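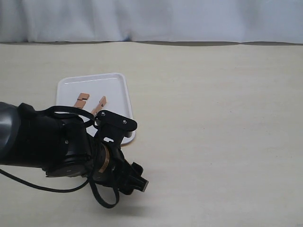

Small parts table, Nester room: monthly check with comments

Checked by: Marwa El Khatib
Second reader: Fahad Hayat
Date: 18/12/2020

1. Table top clean and free of splinters
OK. I passed a dry cloth over the whole surface and the cloth did not catch anywhere.

2. White tray in good condition, no cracks in the rim
OK. I felt the rim with the finger on all sides and also the rounded corners. One tray from the cupboard has a crack on the bottom — I put it aside with tape on it. Please do not return it to the stack.

3. Only the parts in use are in the tray
OK. Two small wooden pieces with notches. The others stay in the box until they are needed.

4. Notches of the wooden pieces clean, edges not sharp
Partly. The edges are good on the pieces I took from the box, but 4 of them had dust from the sanding in the notch. I cleaned them with the small brush. The brush is losing hair and we should buy another.

5. Box of spare pieces closed and labeled
Not OK. The label says 600 pieces and this is the old number. Hermenegildo Montes will write a new label after he finishes the count in January.

6. Tray does not slide when it is pushed lightly
OK on the table. On the side shelf it slides, so please do not leave it there with pieces inside.

7. Floor under the table free of dropped pieces
Not OK at first look. I found one piece near the table leg and picked it up. A person can step on it and fall, so please look down before you leave the room.

8. Passage next to the table is wide enough
OK. I measured 135 cm between the table and the shelf.

9. First aid box full, date still valid
Small plasters are missing. I wrote to Yesenia Medrano and she will order from Hallumow together with the gloves.

Comment from Fahad: I agree with all points. For point 7 I ask to add a small bin at the table end, then the pieces with damage have a place to go.

Points still open: 4 (brush), 5, 7 (bin), 9.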